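The observatory at Holzer has kept its dome open for 52 years, and for most of that time the question of who pays for it came up once a year and was settled in an afternoon. This November it will take longer. The Keltetti Science Fund, which covers the heating, the road and six salaries, has said it will move its money to Esano, a newer telescope on drier ground.

The Holzer telescope is small by today's standards. Its mirror was last recoated in 2000, and the town of Flistasitz, down in the valley, now lights up the southern half of the sky. Esano can see fainter objects on a bad night than Holzer can on a good one. 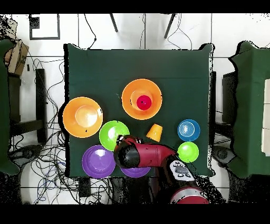
What Holzer still does well is watch one thing for a long time. Its staff follow 717 variable stars, some of them since the first season, and a star that takes decades to brighten and fade is of little use to a telescope booked by the hour. The work is hard to explain to visitors. A dark green table with a red ball resting in an orange bowl will do for a start: call the ball a star and the bowl the pull that keeps its gas together. A variable star swells and shrinks against that pull, and its light changes as it does.

Large telescopes rarely have time for this. Observers at Esano apply months ahead, get a few nights and go home. A record with a gap of five years in it cannot be repaired later, however good the new mirror is.
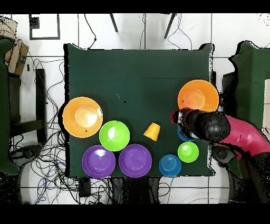
Purple plates side by side on a green-covered table.

The fund has offered to pay for one more winter. After that the choices are a sale to the town, a smaller program run by remote control – the dome motor would have to be replaced first – or closing the road at the lower gate. Staff have started scanning the old logbooks in case it is the last of these. They expect to reach the end of the first shelf by spring.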